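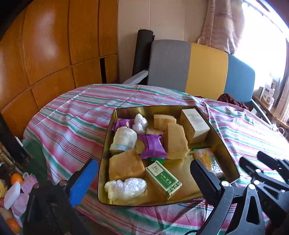 Skerbridge Home Baking Club, Recipe Archive Team

Thammasiri Sponge Notes, README

Welcome! This is the club's collection of sponge cake recipes, typed up from members' cards, notebooks and the backs of envelopes. There are 1,031 recipes in it so far, and 722 of them have been baked at least once by someone other than the person who sent them in. We love those 722 the most, but please bake the others too!

What's in the folder

recipes.csv has one row per recipe: title, who sent it, flour, sugar, eggs, fat, liquid, pan size, oven temperature, minutes.
bakes.csv has one row per bake. Match it to recipes.csv on recipe_id.
notes.txt is everything that wouldn't fit in a column, and it's the best reading of the lot (start with Buppha Chareonsuk's pages on steamed sponge with pandan).

Units

Weights are in grams. Where a card said "cup" we kept the word in the original_text column and put our own conversion beside it. Eggs are counted whole, so a recipe with four whites and two yolks has eggs = 4 and a line in notes.txt. Temperatures are Fahrenheit, no fan.

Known problems

Engelbert Leitner's Drellthorpe cards use "moderate oven" all the way through. We entered 350 and flagged them with temp_guess = yes. 17 recipes have no pan size at all, and Prasert Nuchit is working through those with an eight-inch square pan and a lot of patience. A few chiffon cakes are filed under sponge. We argued over this and left them in.

The texture score goes from 1 (tight, rubbery) to 5 (open and springy). Two people can score the same cake differently, so read the comments as well!

Adding a recipe

Send it to Nattawut Ruangrit by Friday and it goes into that weekend's update. Handwriting is fine, photos of handwriting are fine. Please write down your pan size.

Using it

Bake from it, copy it, change it, share it with your sister. If you print any of it, credit the person in the sent_by column.

Changes

May: added the Skollismont notebook, typed by Gaspard Maillard. Fixed the baking powder column, which had teaspoons and grams mixed together.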